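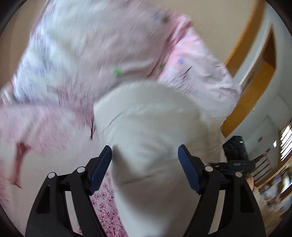
Figure 1. Patterned fabric, raised, with a rounded form in plain off-white cloth and the open black jaws.

4. What people told me about waiting

4.1 Who wrote in, and how I read the diaries

I've already gone through the recruiting in Section 3, so I'll keep this short. Everybody in the study was an adult thinking about a first piercing that wasn't in the earlobe. Most were thinking about the upper ear or the nostril, a few about the eyebrow, and one or two changed their minds so many times that I gave up sorting them by body part. They were signed up at two studios in Dokcombe, Vivavine and Okafor, while they were asking about prices or looking through the jewelry case. I started with 138 people. By the end of the diary period I had 89 who were still writing to me, and between them they had sent 579 entries, which is a lot of reading for one person with a kitchen table and a pack of highlighters!

I want to be upfront about how loose the diaries were. The only rule was to write something whenever the piercing crossed your mind and to put a number next to it, from 0 (no way) to 100 (take me to the studio right now). I call this the Brarnulitz scale in the rest of the paper, after the housing block where I tried it out on my neighbors. Some people sent a number and three words. Others sent me pages about their mothers. I read every entry twice, once fast and once with a list of themes beside me, and when the second reading disagreed with the first I went with the second and wrote down why in the margin.

Dropouts bother me more than they seem to bother other people who write on this subject. Someone who stopped writing may have gone off the whole idea, or may have gone ahead and had it done and felt the diary was over. I sent everyone one friendly reminder and then left them alone. So when I say "most people" below, I mean most of the ones who stayed, and you should keep the others in the back of your mind as you read.

4.2 The number goes up and down

Going in, I expected a slope. I thought people would start out unsure, warm up to it, and then book. Or they'd start out excited and cool off. I had even sketched the graph before the first diary came in (I don't recommend doing this).

What I got looked more like the weather. The same person would write 90 in the morning and 20 after dinner, and then 90 again the next time. The high numbers came right after seeing somebody else's piercing, in a line at the grocery store or on a bus or across a table at a wedding. The low numbers came after talking about it. That was true even when the other person had been nice about it! One woman wrote that her sister said "oh, that would look great on you," and she still marked it lower than the day before. When I asked her about that later, she said that once it had been talked about it felt like a plan, and plans made her tired.

I've come to think of this as the difference between wanting a thing and having to arrange it. People were happy to want. Arranging meant picking a day, checking whether the job allowed it, working out how to sleep on the other side, finding out what the jewelry was made of, and asking how much you tip. Every one of those little chores knocked the number down for a while. It came back up for most people, though for some it took weeks, and a handful of diaries just sit down there in the low range with the writer sounding more bored than worried.

4.3 Work, and the people at work

Work came up more than pain did. I was ready for pages and pages about needles, and there are some, but they read as if the writers felt they ought to mention it. Work was what they chewed on.

Very few had a written rule to worry about. A man who worked behind a bank counter did have one, and he quoted it to me in full, and it was so vague that neither of us could tell whether a small stud in the upper ear would count as "distracting." Everyone else was guessing. They guessed from what a manager wore, or from a remark somebody once made about a customer. A school cafeteria worker had decided that hers would be a problem because of the hairnet, then thought about it some more and decided the hairnet would cover it, and her number jumped.

Hiding is a big theme all through the diaries. People wanted a piercing that could be seen when they liked and not seen when they didn't. They asked about clear retainers, hair worn down, and flat discs. The staff at both studios told me they answer these questions all day long, and that the answer is often disappointing, as a fresh piercing needs its first jewelry left in place for quite a while. Several writers learned this at the counter and were put out. I'd gently suggest that studios put it on the front page of their website, in big letters, because it was the one piece of plain information that changed the most minds, in both directions.

4.4 Family, and age

I asked nobody for an exact age, just whether they felt young, middling or old for this. Plenty of people who can't have been past thirty-five called themselves old for it. The word "silly" turns up again and again in those diaries. "I feel silly even asking." "My kids will think I'm being silly." The kids, where I heard about them, mostly thought it was fine, or wanted one too, which opened up a whole new argument in the house.

Partners were harder to sort. In a good many diaries the partner doesn't show up at all, and I can't tell if that means there wasn't one or that it wasn't their business. Where partners do show up, they tend to say some version of "it's your ear." The writers took this in very different ways. For one it was permission, for another it was a cold shoulder, and a third wrote two full pages on the tone of voice. I coded that theme as "shrug" and I stand by it.

Parents still counted, even for people with grown children of their own. One writer planned to have hers done in October so that it would be well along before a big family meal, and she had worked out which side of the table to sit on. I loved that entry.

4.5 The counter conversation

Both studios let me stand near the front for a few afternoons, and what I heard there fits the diaries pretty well. The question people asked first was hardly ever the one they had come in with. They asked about price, and they got an answer, and then they hung around. After a bit the real one would come out: will it look wrong on me, what if I hate it, does it close up.

The piercers were good at this. At Vivavine they liked to mark the spot with a pen and let the person walk around with the dot for a while, and at Okafor they would hold a piece of jewelry up beside a mirror. I can't say which works better. I only heard from people who walked in, and the two shops draw different crowds (Okafor is next to the bus station and gets a lot of folks killing time). What I can say is that the diary entries written on the evening of a counter visit are longer, calmer and full of ordinary detail. They talk about saline and pillowcases. The dreamy stuff drops away, and the numbers sit somewhere in the middle and stay there for a few entries.

If I were doing this over, I'd ask everyone to visit a counter partway through and compare what they wrote before with what they wrote after. I didn't, so all I have is the people who happened to go on their own, and they may well be a calmer bunch to begin with.

4.6 A few loose threads

Money deserves more room than I can give it. Writers compared the cost to shoes, to a nice dinner, and in one case to a new set of wiper blades. Hardly anyone brought up the price of checkups or a jewelry change later on, and I wish I'd asked.

I also never worked out what to do with the people who wrote the same number every time. A few put 50 on each entry from start to finish. My first thought was that they weren't trying, but their notes are careful and some are very funny, so I've left them in the counts. They're split out in the appendix table for anyone who would rather see the results without them.

Last, a word on the ones who went ahead while the diary was still running. I asked them to keep writing, and most did, though by then the entries were nearly all about cleaning and sleeping. I treat those separately in Section 5.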